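Refinishing an old beech worktop - oil or hardwax?
Forum: Kitchens and Joinery

Stirkside
Posted 7.42 pm

We moved in August and the kitchen came with a solid beech worktop that has had nothing done to it in years. Grey patches by the sink, a couple of black rings, and it feels rough near the hob. I have sanded one end to 120 grit and it has come up well. The question is what to put on it. My father always used Danish oil. The chap at the trade counter pushed hardwax oil, which costs a good deal more. There are 8 square metres in total, including the breakfast bar. Two children, so it gets used hard.

Tarnine
Posted 8.05 pm

Hardwax. I did ours with Danish oil twice and was forever putting another coat on around the sink. Changed to hardwax three years ago and have touched it up once. Thin coats, and wipe off whatever hasn't soaked in after ten minutes. If you leave it thick it stays tacky for days.

Pale tops do keep their colour if you go for a clear finish with no tint. Something near this shade is what I'd aim for. 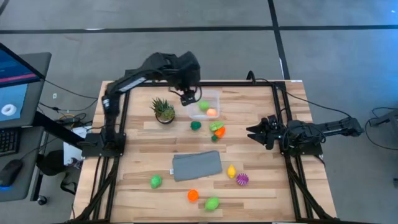 Ekwueme
Posted 8.31 pm

I disagree with Tarnine. Hardwax is fine until it gets damaged, and then you have to blend the repair into the old coat and it shows. With Danish oil you rub a bit more on with a rag and that's it. Ten minutes once a month. It's cheaper too. I paid 23 pounds for a tin that has done the whole kitchen and a chopping board.

The rings by the sink are more important than the finish. Black marks usually mean iron and water have got into the wood together, and sanding won't always reach the bottom of them. Oxalic acid will. Gloves and goggles, open the window, rinse it well and let it dry for two days before you do anything else.

Stirkside
Posted 8.50 pm

Thanks both. I hadn't thought of oxalic acid. Can it go on just the rings or does the whole top need it?

Gilles Maillard
Posted 9.14 pm

Do the whole length between two joints, otherwise you get a pale spot with a hard edge. I learnt that on an oak table.

On the main question I would side with Tarnine, with one change. Sand to 150 and stop. People go up to 240 because it feels nicer, but the oil doesn't get in and the first coat sits on the surface. Also do the underside around the sink cut-out and the end grain. Two extra coats on the end grain.

Ekwueme
Posted 9.22 pm

I go to 240 and have never had trouble.

Gilles Maillard
Posted 9.27 pm

With Danish oil, perhaps. It is much thinner. The tin of hardwax I have here says 120 to 150.

Pevden
Posted 9.40 pm

Whatever you choose, keep a soft cloth for wiping down and put the green scouring pads somewhere else. They take the finish off faster than anything the children will do. A damp cloth, a drop of washing-up liquid, then dry it.

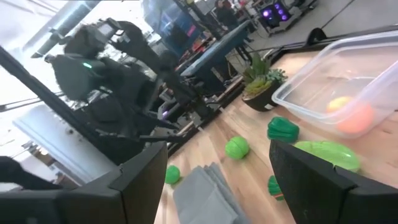 How long before it can be used normally?
With hardwax, leave it overnight between coats and give it a week after the last one before you let water stand on it. Light use is all right after a day or so. Danish oil wants a bit less between coats but takes about as long to harden fully.

Nadège Moulin
Posted 10.03 pm

Please be careful with the rags, whichever oil you use. Lay them flat outside to dry, or soak them in water before they go in the bin. Screwed up in a heap they can heat up and catch fire.

Stirkside
Posted 10.18 pm

Noted about the rags. I'm going to do the acid first, then try both oils on the offcut under the stairs and look at them after a fortnight. Will report back.

Ekwueme
Posted 10.25 pm

Put a wet mug on each of them overnight as well.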